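Benches & Cells > Two-arm > Small goods
April – posted by the Takitbridge bench desk

Sepp two-arm sorting bench

Sepp is a bench with two arms on it, built for the kind of small, fiddly goods that usually end up in front of a person with a stack of trays and a long afternoon. Make-up is where we started: palettes, pencils, little bottles, caps, sample pots, all the bits that come back from shop displays and gift sets and have to be sorted before anything else can happen to them. We've been making benches at Takitbridge for a good while and this is the one we get most excited about. We'll try to keep that under control and tell you what it does.

The two arms share one tabletop. Either can pick, and they can work on the same item when it needs a second hand, so one steadies a bottle while the other sees to the cap. Goods can be tipped out in a loose spread on the top. They don't need to be lined up or faced the same way first, and that was the whole point of the project for us, as lining things up is most of the work when a person does it.

White panels close the bench in at the back and on both sides. The front is left open for loading and for whoever is looking after it. The top is white too, which shows up crumbs of broken powder and makes it quick to see what wants wiping.

Two customers have had Sepp in daily use long enough to have opinions. Hollbridge fills gift sets, and its returns room has two benches next to the packing line. Liltthorpe is smaller, a one-room repacking business with a single bench by the window. Between them they sent us pages of notes, and a fair amount of what follows comes from those.

A working top with palettes, bottles and pencils out, and an organiser with small compartments to the back left:
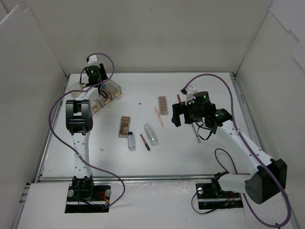 One of the repackers at Liltthorpe wrote to us that the sorting itself was never what wore her out, it was having to do it at the end of a shift with sore thumbs, and that she now spends that last hour checking shades and seals, and goes home in a better mood. She also asked for a shelf for her tea well away from the bench. We've passed on a drawing.

What changes for the people in the room

The bench takes over the picking and placing. It doesn't decide whether a palette is fit to go out again, and we'd rather be plain about that before you order one. At Hollbridge those decisions used to be squeezed in between handfuls. Now they are a job of their own, done sitting down with a decent lamp, and the crew there rewrote their own check sheet for it during the first month (it's a better sheet than the one we supplied, and we have asked to borrow it).

Somebody still has to load the bench, swap full trays and sort out the oddments. Pencils that roll are a nuisance. So are stickers, wet wipes and anything very thin that lies flat on the top – Sepp will have two goes at those and then leave them to one side. Plan for a person within earshot. At both sites that person looks after the bench along with other work, and both sites move the duty round the team so it doesn't become one poor soul's lot.

Talk to your people early. Hollbridge had the bench running in the canteen corridor for a few days before it went into the returns room, and let anybody tip out a tray and watch. Lots of the best questions came from there, among them why the arms paused before lifting a cap and whether the speed could be turned down while someone was learning. It can, and there's now a setting for it.

Fingers and gripping

Standard fingers are dark and matt, and broad enough to hold a rounded cap without pinching at one point. They come off with ordinary hand tools. If your goods are mostly pencils and brushes, ask for the narrow pair, as changing over mid-shift is possible but a bit of a bother.

Clear plastic gave us the most trouble in development and we are really pleased with how it goes now. See-through bottles over see-through containers, with light bouncing off every surface, are hard for any picking bench. Even lighting helps enormously. If there's a window behind you, fit the blind.

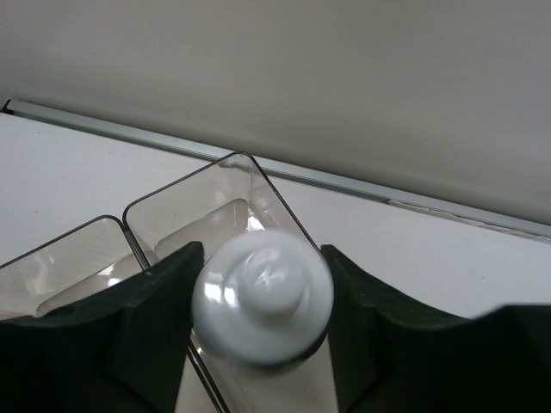
White bottle cap held between the fingers, clear containers underneath.

Figures from the field

During its first full run at Hollbridge, one bench placed 3,256 items. The site kept its own tally and we're using that number with their permission. Your goods will differ, and a room full of square boxes would tell you very little about a room full of mascara.

Item types stored: 200
Time to teach a new item: 30 minutes, with a person moving the arm through it by hand
Tray layouts saved at one time: 7
Arms: two, sharing one top
Panels: white, back and both sides
Fingers: standard broad, narrow to order

Teaching is the part we'd most like you to try for yourself. You take hold of the arm, show it where the thing goes, and do that again from a few other starting points. No typing is needed. The people who know the goods make the best teachers, and at Liltthorpe the newest member of the team taught it the lip pencils before lunch.

Fitting and upkeep

We deliver the bench assembled and stay for the first shift. It wants a level floor, a normal socket and room for a trolley in front. Wipe the top at each break, and check the cables along the arms for rubbing once a week – Hollbridge does it on a Thursday, before the late collection. Powder gets everywhere, so keep a soft brush for the fingers and don't use compressed air near open palettes.

Spare fingers are held at Takitbridge and go out by post. For a visit, or to send us a box of your own awkward goods to try, use the enquiry form and tell us what tends to roll, stick or leak.

Related items
Sepp narrow fingers, pair
Sepp single-arm bench
Clip-in tray holders for small goods
Bench blinds and side lighting
Notes from the Hollbridge returns room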